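Ulledby Game Room — Monthly Equipment and Safety Check
Site: Brardale, ground floor
Date: Friday, January 18, 2019
Checked by: Awuor Kombo
Copy to: Emanuel Mocanu

Mark each line OK, FIX or N/A. Anything marked FIX needs a comment.

Power and cables

Power strips not plugged into other power strips — FIX
The strip behind the fighting game station was running off the one next to it. Moved to the wall outlet. Please leave it there.

Cords free of cuts, tape and exposed wire — OK

Cables off the walking path or under covers — FIX
The cover by the door has split at one end. A chair leg catches on it. Witex sells the same width, order one length.

Console fans and vents clear — OK
Dust blown out of all the docks. The older console in the corner is louder than it was in November but it does not shut down during play.

Chargers match the device they are used with — FIX
Two handhelds were charging off phone plugs. The right chargers were in the drawer under the register. Labels to be added.

Consoles and controllers

Controllers wiped down and sticks tested — OK
One left stick drifts upward when nobody is touching it. You see it right away on the island game, where the villager walks into the river bank and keeps going. Pulled from use and bagged.

Wrist straps fitted on motion controllers — FIX
Three have no strap. These stay behind the counter until straps are on. Do not lend them out for the bowling or tennis games.

Battery packs not swollen or leaking — OK

Save files backed up before system update — OK
The shared island was backed up first. Please remember that island saves do not copy over the same way as the other games, so do not wipe the console because you think there is a spare.

Age ratings posted by the shelf — OK

Tables and seating

Tabletops wiped, no splinters or loose edges — OK

Personal items off the play tables — FIX
See the dress-up box comment further down. Items left out end up under controllers and drinks.
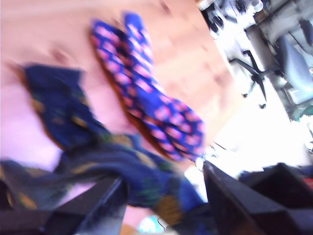 Tabletops: blue patterned necktie, folded over.

Chairs steady, no loose legs — FIX
One folding chair rocks. Turned to the wall with a note on it. Petrauskas has the spare bolts.

Headset hooks secure — OK

Dress-up box (character nights)

Nothing with long cords or ties on players under 8 — OK
Scarves, ties and capes go back in the box when play starts. This was not done after the last character night and I had to collect things from three places.

Masks have clear eye holes — OK

Props have no sharp points — FIX
The cardboard axe is fine. The plastic fishing rod has a snapped tip. Thrown out.

Room and exits

Both exits clear and unlocked during hours — OK
Beanbags had moved in front of the side door again. Moved back. I would like tape on the floor to show where they stop.

Room limit sign posted (108) — OK

Extinguisher in place, needle in the green — OK

First aid kit stocked — FIX
Out of small bandages. Cold pack is still sealed.

Screen flash warning posted — OK
The sign is curling at the bottom but can be read.

Budget for repairs this month is $200. Order of work: cable cover first, then straps, then bandages. If there is money left, a new controller.

Comment from E. Mocanu: Agree on the cable cover. Straps can come out of the other budget. Will bring floor tape, the yellow kind, and put it down before we open at 5.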